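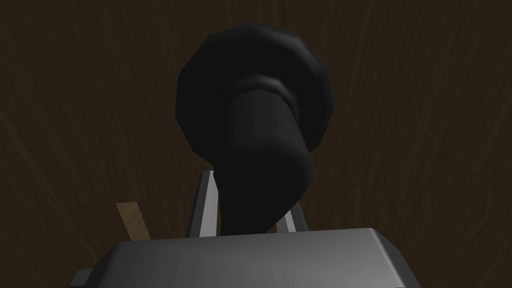 Pourquoi les choses ont un côté sombre ?

19/05/2020
Par l'équipe du journal Flulico

Prends une orange et une lampe. Éteins le plafonnier, allume la lampe et pose l'orange à côté. Tu vois ? Une moitié brille, l'autre est presque grise ! Moi, j'adore faire ça le soir dans ma cuisine, à Kaewkla (oui, je joue encore avec mes oranges).

La lumière voyage tout droit. Quand elle tombe sur l'orange, elle rebondit, et une partie arrive dans tes yeux.

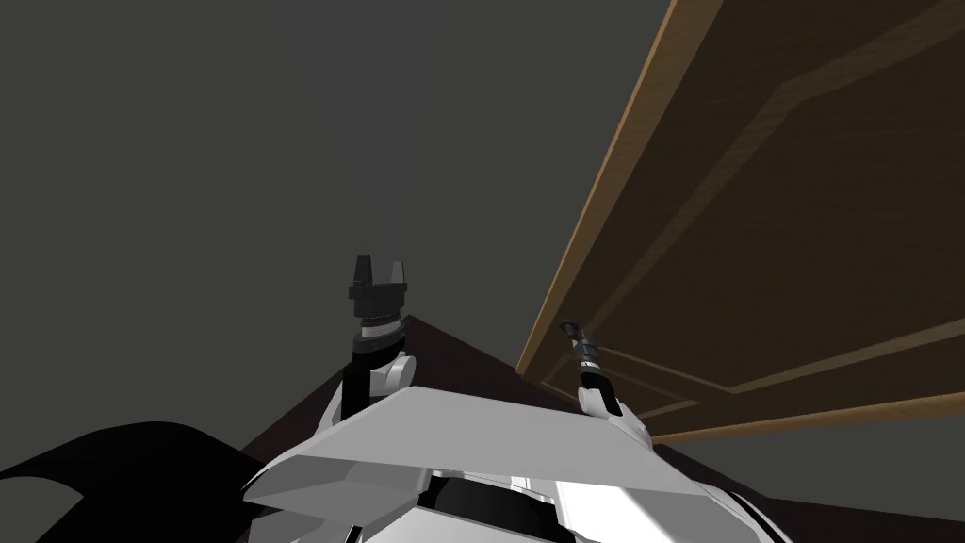 Le côté caché, lui, ne reçoit pas les rayons de la lampe. Mais il n'est pas tout noir, parce qu'un peu de lumière rebondit sur les murs et sur la table avant de venir le toucher. Ça s'appelle l'ombre propre. L'autre, celle qui s'étale sur la table, c'est l'ombre portée.

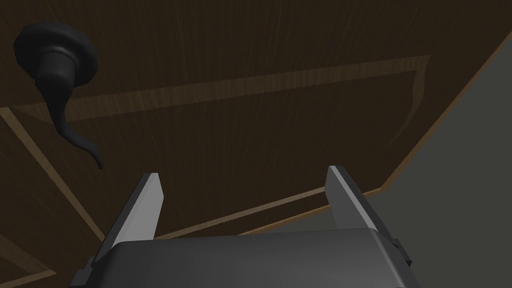 Et elle change de taille, la coquine ! En avril, j'ai mesuré celle de mon arrosoir : 21 centimètres à midi, et en fin de journée elle traversait toute la terrasse. Plus le Soleil est bas, plus les ombres s'allongent.

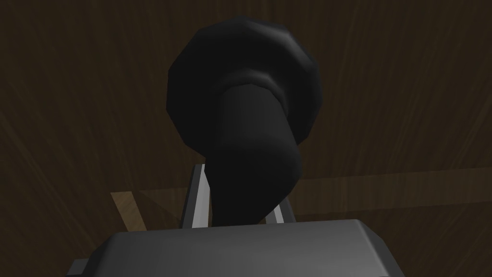

Les objets noirs, c'est un peu spécial. Ils avalent presque toute la lumière, alors on croit qu'ils sont noirs partout pareil. Regarde mieux la grosse partie arrondie de l'objet noir : il y a des reflets gris à gauche et en haut, et le côté droit est bien plus sombre. Essaie avec une chaussure noire ou une casserole, puis dessine-la avec trois crayons gris différents.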